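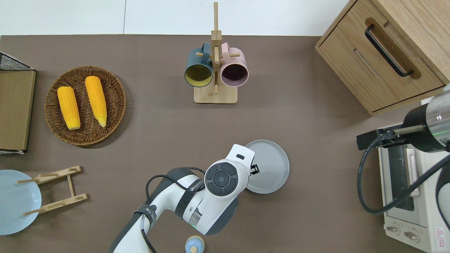
Kitchen table setup, both arms, gripper at the near edge of the gray plate

How much should I move things between demonstrations?

Posted by storkero_bench

We are collecting teleoperated demonstrations for a two-arm kitchen task. The table has a mug tree with two mugs, a basket with two ears of corn, a toaster oven, a small cabinet with a drawer, and two plates. The first skill is picking up the round gray plate by its rim.

So far I have 70 episodes, all with the plate in nearly the same spot. The policy does fine there. If I slide the plate a hand's width to the right, the gripper closes on air. Do I need more episodes, or different ones? Someone on another board said to go straight to 2,000 and I don't have the operator hours for that.

noh_arms

Different ones. Keep the 70, but stop adding to them. Mark a grid on paper, put the plate in a new cell for each episode, and record 50 that way. Leave the heavy items like the oven and cabinet alone for the first round. Then do a second round where you swap the mugs on the tree and turn the basket.

Also vary where the arm starts. If every episode begins from the same pose, the model can learn the motion and mostly ignore the camera. We had this on our Brasel set in July and it took us 3 weeks to notice.

Hold out a few cells and never record in them. Test there.

gripfan

just get more data, it fixes itself

jirkirholm_lab

I agree with the grid. Two things to add.

Check your failed grasps before you delete them. If the operator missed the rim, backed up and got it on the second try, keep that episode. The policy needs to see recoveries. Throw out the ones where the operator stopped to think, or trim the pause.

Write down the plate position in the episode notes while you record. Getting it from video later is slow work.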